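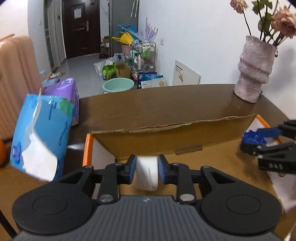

Quick notes from the Sovari packaging plant open day before I forget it all. January 30, 2026, gates at 10, we got there late because the bus doesn't go past the roundabout anymore and Siv had the map upside down.

Sign in at the hut, closed shoes only. They turned away a bloke in thongs. Hi-vis vests supplied, all of them XL.

Tour groups of 11. Ours was led by Clive Pearce, on the corrugator side for 20 years, talks fast, hard to hear over the line. Bring the earplugs but take one out when he stops walking.

Started in the reel store. Massive rolls of kraft, smells like a wet paper bag. Clive says the recycled liner comes from kerbside collection and the fibres get shorter every time round so they top up with new stuff. Somebody asked about pizza boxes. Bit of grease OK, cheese not OK.

Then the corrugator itself. Steam, starch glue, very warm, I'd worn a jumper like an idiot. Flat sheet goes in, comes out fluted and sandwiched. E flute for the small retail boxes, B and C for the shipping cartons. We each got an offcut to squash. C flute held up better than I expected, stood on mine and it only went at one corner.

Die cutting next, my favourite bit. The forms are plywood with steel rule bent into them, hung up along the wall like surfboards. They keep the old ones for customers who reorder. Aishwarya Warrier runs the sample table there and will cut you a one-off if you ask nicely and aren't in the last group. We were in the last group.

Print hall was shut for a plate change, only saw it thru the window. Shame, that's what Mirjam came for. She got ten minutes with the ink tech afterwards and seemed happy enough.

Lunch: sausage sizzle in the car park, gold coin donation, veggie ones gone by 1. Tea urn good. No shade at all so bring a hat.

Things to know if you go to the March one
Book early, the morning tours fill first
Parking on the grass, not the loading side
No prams past the yellow line
Kids 13 and up only on the factory floor, little ones can do the box building tent
Toilets are back at the hut, a fair hike

Didn't get to the baling shed. Siv did and said it was loud and she'd definately go again.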